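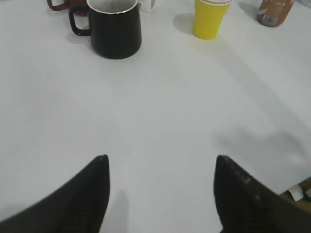
Section 4: Your First Brew with the Trevia Pour-Over Set

You've unpacked everything and rinsed the parts (see Section 3 if you skipped ahead), so now comes the fun bit! The Trevia makes a lovely cup from the very first try, and it only gets better once you find the grind you like.

Before you start, set your mug on a flat, steady surface with plenty of elbow room. Any mug with an opening narrower than the Trevia's base ring will do.

1. Fold the seam of a Clirnell paper filter and open it into a cone. Press it into the dripper with the folded seam against the ribbed side.

2. Put the dripper on your mug and rinse the paper with hot water. Empty the mug and put the dripper back.

3. Grind 19 grams of coffee to the texture of coarse sand. Tip it in and give the dripper a gentle shake to level it.

4. Start your timer and pour in just enough water to wet all the grounds. Wait 30 seconds. Fresh beans will puff up and bubble – this is the bloom, and it smells wonderful.

5. Pour slowly in small circles, working from the center out and back again, until you have added 200 grams of water in all, counting the bloom. Leave out the rinse water.

6. Let it drain, then lift the dripper straight up and set it on the drip tray.

CAUTION: The dripper stays hot for several minutes. Hold it by the handle only.

CAUTION: Never brew into a mug that is already partly full. You can't see the level rising under the base ring, and it will spill over.

Note: If the water drains too fast and the coffee tastes sour, grind a little finer. If it stalls and tastes bitter, go coarser. Change one thing at a time and you'll get there quickly.

Note: The Vávra steel filter fits the same dripper. Skip the paper, rinse the steel before step 3 and expect a heavier cup with a bit of silt at the bottom (some of us love it that way).

For the larger Trerwood carafe, go on to Section 5.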